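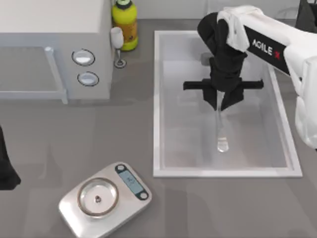
2 min read

Sim sink task: grasp drops on transparent object

kitbash_04
Our club is entering the simulated kitchen track of the Keneck student challenge. Task is to lift a clear glass rod out of the sink and set it on the counter. Grasp closes fine. On the lift, the rod rotates between the fingers and slides out in most episodes. Policy was trained on 1,000 scripted demos, overhead camera only. Physics step is 4 ms. Has anyone got past this?

torsion_spring
Two-finger pinch on a long thin object gives you almost no resistance to rotation about the finger axis. Check your contact model before touching the policy. If it's point contact with no torsional friction, the rod will pivot every time.

kitbash_04
It is point contact. We inherited the config from the Cedberg team's repo in February and never opened that file.

lowpass
I disagree that it's physics. We ran the same task with the default contacts and it was fine once we fixed perception. From straight above, a clear rod over a pale gray basin has hardly any edge to it. Your policy is probably guessing the height and pinching too near one end. Log the grasp point relative to center of mass.

torsion_spring
Scripted demos use ground-truth pose. If those drop it too, perception is ruled out. Do they?

kitbash_04
Replayed 24 demos. 4 dropped. The policy is much worse than that.

lowpass
So both.

torsion_spring
Mostly both. I would still fix contacts first. Otherwise you are training on demos that succeed by luck. Filter out the failed ones too; the Cedberg script saves everything.

zekby_alum
On the Zekby project we added a wrist camera and randomized the basin shade. The camera helped. The randomization I couldn't separate from noise. Also check the solver step. Ours was the same as yours, and halving it removed a lot of the finger jitter.

lowpass
Does the track allow a wrist camera? I read the Fernandes rules as overhead only.

zekby_alum
Those are the rules for the Fernandes cup. Keneck allows two views, same section as the arm list.

kitbash_04
Edit 2021-04-28: torsional friction on, step halved, failed demos filtered out. Scripted replays no longer drop. The policy still misses high on the rod, so lowpass has a point. Wrist camera is next. Will post the config when the retrain finishes.

torsion_spring
Post the friction value with it. People set it absurdly high and then nothing transfers.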